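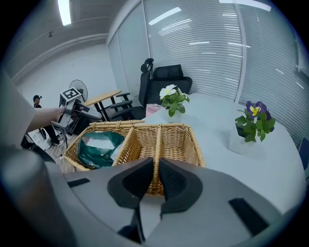
By Violeta Urrutia
December
5 min read

Teaching a robot to tidy is a household job like any other, and most of what makes a good demonstration comes down to how you set out the table before you squeeze the first trigger. I've been recording tidying tasks with hand-held grippers since the spring and I still get a little thrill when I pick the pair up! My favourite starting point is a divided basket on a big plain table. Wicker is lovely for it, with a rolled rim that gives you an obvious edge to come over, and woven dividers so that each thing has a proper place to go. Put something crumply in one compartment, a green plastic bag for instance, and you have a task that's easy to explain and surprisingly rich to practise. Come in over the near rim with the jaw already open, line the gap between the fingertips up with whatever you're going for, and only then go down.

The tips below are the ones I scribble on the lid of my kit box. Most I learned by doing it wrong first.

Go slower than feels natural, but don't dawdle. My early recordings were all far too quick, because I was moving like a person clearing up before visitors. Then I overcorrected and crept about like a cat burglar, and the arm learned to creep too (it hovered over a sponge for so long I went and put the kettle on). Pretend you're passing someone a full cup of tea. That's the speed.

Grab soft things by a fold. Bags, tea towels and socks all slide out if you pinch them flat against the bottom of a basket. Find a bit that's standing up, close on it gently, lift a couple of inches, pause, and carry on. The pause is worth having in every recording.

Mix up the starting positions. I once did 50 runs with the basket in precisely the same spot and was terribly pleased with how neat they looked. Move the basket a hand's width and the arm went straight for where it used to be! Now I shift it after every run, turn it a bit, swap which compartment is full, and every so often slide the whole lot closer to the far side of the table.

Leave some ordinary clutter in. A couple of potted plants, a box of something, a chair that hasn't been pushed in. Homes have things in them. I use flowers in small white pots and move them between runs as well, so they don't turn into a landmark. Keep them out of the path of your elbows, though. Compost in a gripper hinge takes an afternoon and a paintbrush to get out.

Keep your markers clean. If your grippers carry a printed marker cube on top, wipe it with a dry cloth before you begin, and hold your wrists so that one hand isn't hiding the other's cube. Greasy thumbprints under strip lights cause more trouble than you'd think. My Farías pair came with spare printed faces and I've used every one.

Mind the glare. White tabletops are a treat to work on because everything shows up, but they do bounce the ceiling lights back at you. Closing the blinds helps with daylight. For the lights overhead, try the basket in a few places until the shine isn't sitting right on it.

Bin the bad ones the same day. If you sneezed, dropped the bag or changed your mind halfway, mark it while you remember. I came home from a week of sessions with 309 recordings and kept 147, and the arm did better on those than it had on the lot. A fumble followed by a tidy recovery is a different matter and I always keep those. They're gold.

Try the remote-control way as well. For anything fiddly with drawers I put the hand-helds down and drive the arm itself, with a little Gekico leader arm clamped to the worktop. You feel straight away what it can't reach, and that will change how you move when you go back to working by hand. It's slower and your shoulder will grumble, so I stick to short sessions and swap arms when I can.

Look after your hands. Grippers get heavy! Rest your elbows on something between runs, shake your fingers out, and stop when you notice you're getting sloppy. I do my best work before eleven in the morning and my worst just after lunch.

Next month I'm having a go at cutlery in the same basket, teaspoons first. Gandov do a softer fingertip pad which I'm hoping will pick them up off a flat surface, and I've got a set on order.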